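Handling and Automation, Unit 5: the open day at Lalance
Notes to go with the visit, revised November 22, 2018

Those of you who missed the coach to Tulham will need these notes for the written task. Those of you who caught it will need them too, judging by the questions on the way home.

Lalance had put its demonstration among ordinary household furniture. Azra Kneževič, who ran the morning, told us she was tired of robots that only perform well on a bare bench with a painted square on it. A home has chairs, shadows and people's hands in it, and the machine has to put up with all three.

Points from her talk:

The gripper has two fingers and one idea, to close. Everything clever happens before that, in choosing where to go and which way to face.

A large, round, shiny thing is a rotten thing to pick up. It offers the fingers a curve on each side, and its highlights move when the arm does. Rough finger surfaces help with the first problem and do nothing for the second.

The camera rides at the wrist, so the fingers are always in view. Students find this annoying for five minutes and then can't do without it.
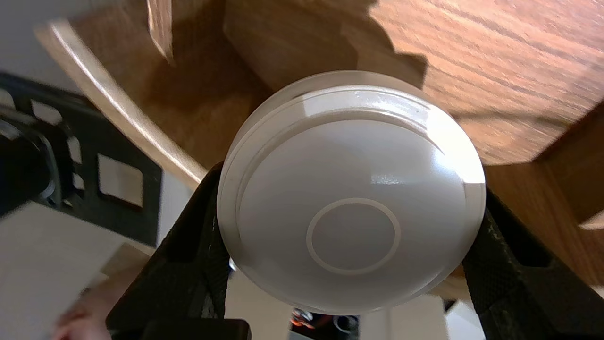
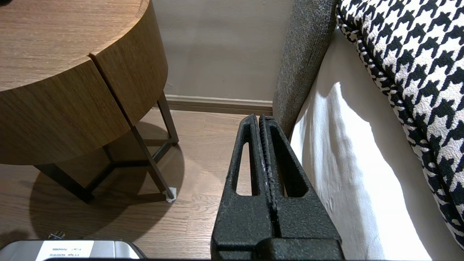

Fingers gripping a round white plastic piece, and fingers pressed together with nothing between them.

Kneževič gave us one figure, 2,646, for the grasps logged since April. Asked how many were successful, she said the log was being tidied. Please do not quote the number in your reports as though it were a score.

She was more forthcoming about failure. Most bad grasps, in her view, are lost on the approach, when the arm comes in a little crooked and the fingers meet the object unevenly. The audience blames the fingers, as they are the part it can see.

For next time: read the Ebrahimi handout and write one page on a household object you would not like to hand to a two-fingered gripper. "A cat" has been done.

Related items
Unit 4: Sensors at the wrist
Ebrahimi handout on grip and friction
Drirkix visit: what to bring
Writing up a demonstration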